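Buneo Folding Table
Laundry & Utility > Tables > Buneo

There are two kinds of households: those that fold the washing, and those that keep a chair for it. The Buneo is for the first kind, and for members of the second who have recently lost the chair.

It's a plain rectangular table with a wood-grain laminate top in a pale pinkish beige. Our supplier calls the colour Bennani. Dexter Malabanan, who answers our phones, calls it "bandage", and has been asked to stop. Whatever you call it, a grey knit, perhaps a jumper, shows up nicely against it, and so does the lint.
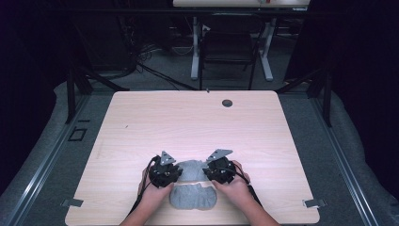
Knits are where a proper flat surface earns its keep. A bed sags, an ironing board is the wrong shape for anything except a trouser leg, and the kitchen bench has toast on it. Lay the jumper face down, sleeves in, sides in, then fold the bottom up to the collar. Thick ones will still look like a sleeping cat. We sell tables - we don't do miracles.

There's a small round grommet hole near one corner for a cord, handy if you keep a steamer going. Socks will not fit through it, though the odd baby one has been known to try.

Details
Top: laminate, wood-grain finish
Colour: Bennani
Weight limit: 64 kg, evenly spread. Please don't stand on it to change a globe.
Care: damp cloth, mild soap. No bleach, no scourers.
Assembly: required. Allow an evening and a forgiving partner.
Price: $460, delivery extra

Pick-up is from the Voltia warehouse, bay 9. Ask for Josué Mendonça and bring a ute or a very good friend.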